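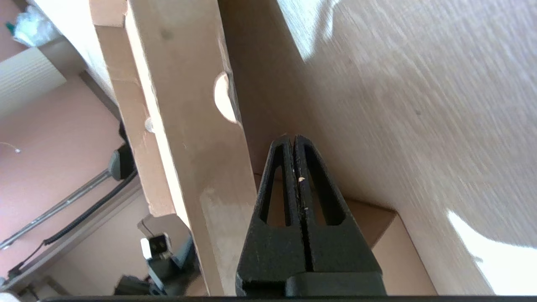 Chapitre 4. Manipulation bimanuelle et perception au poignet

4.1 Position du problème

Le rangement d'objets déformables dans un contenant étroit constitue, depuis plusieurs années, une tâche de référence pour l'apprentissage par démonstration. Le présent chapitre expose la méthode Nerkurura, mise au point au laboratoire Engelbrecht, dans laquelle une politique unique commande deux bras à partir de trois flux vidéo : une vue de tête et une vue par poignet. Le corpus d'entraînement compte 119 démonstrations téléopérées.
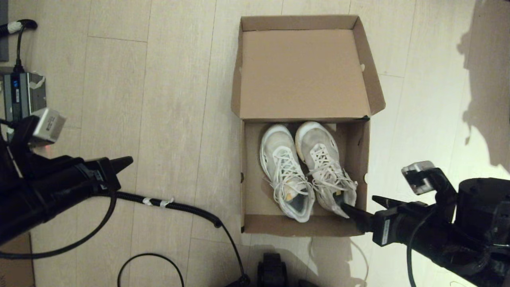
Figure 4.2. Vue de tête : deux baskets blanches dans une boîte à chaussures ouverte ; les doigts de la pince droite portent sur la zone du talon.

La vue de tête renseigne sur la disposition générale de la boîte, du couvercle et des deux bras. Elle restitue mal les contacts, que la pince masque souvent. Les vues de poignet comblent en partie cette lacune, au prix d'un champ réduit et d'un éclairage très variable. 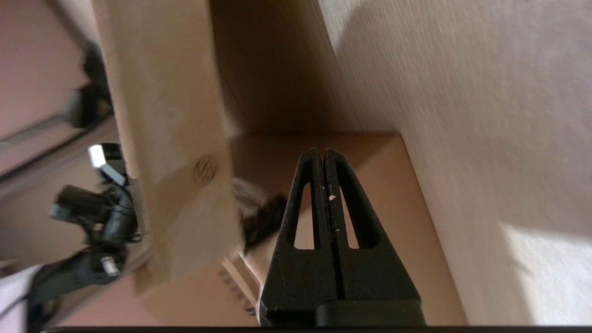

Figure 4.3. Vue de poignet : pince à deux doigts, fermée, entre des parois de carton.

Sur 60 essais d'évaluation, la politique à trois vues en a réussi 42. La section 4.2 définit le critère de réussite et le protocole Satel ; la section 4.3 traite de la synchronisation des flux. Le lecteur peu familier du clonage de comportement se reportera d'abord au chapitre 2.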